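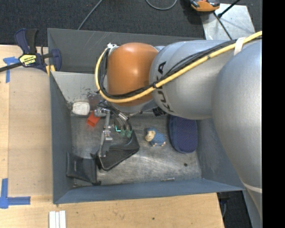
Bins are the dullest thing we buy and the thing we get asked about most, so this month's stores item is given over to them. The metal bins at Wemcombe were bought second-hand and went straight into use for mixed small parts, the odds and ends that have no shelf of their own. They get knocked about. The metal floor ends up covered in fine scratches, the rear wall picks up pale marks, and the sloping panel at the back takes the worst of it, with dark flecks and a brownish scraped patch where the surface has worn. None of this matters to the contents, and a scuffed bin stays in service.

What does matter is what goes in. At the last stock check we went through 373 lines held as mixed smalls and found 120 of them had a perfectly good home elsewhere. Most had been dropped in a bin at the end of a shift and left there. From January, anything with a shelf label goes back to its shelf, and the bins are kept for items that are waiting to be identified or are too few to be worth a location.

Ronja Strand has taken over the stores list from this month and has asked for three changes. Please put the heavier pieces in first. Keep small pale items away from the foot of the sloping panel, where they are easily missed on a quick look. And do not fill a bin above the front wall, even for an hour – the overspill ends up under the racking and we only find it when the racking is moved.

We have also looked at replacements. Hellström quoted for a plain steel bin with the same sloping back, and Ulik offered a plastic one at a lower price. The plastic bin is lighter and quieter when parts are tipped in, but the sample bowed along the front when it was full, and it went back. The Hellström order comes to 2,055 pounds including delivery and will cover the Wemcombe bins that have split at a corner. The others will be kept for another year.

A few people asked about foam or rubber liners. We tried a rubber mat from Zuto in one bin. It cut the noise, but grit collected underneath and it had to come out for cleaning every few days, so we will not be ordering more. The trial mat is on the bench by the stores hatch if any section wants it for a drawer.

The old paper tags are being swapped for metal ones with a stamped number. If you come across a bin with no tag, leave it where it is and tell Ronja the bay number.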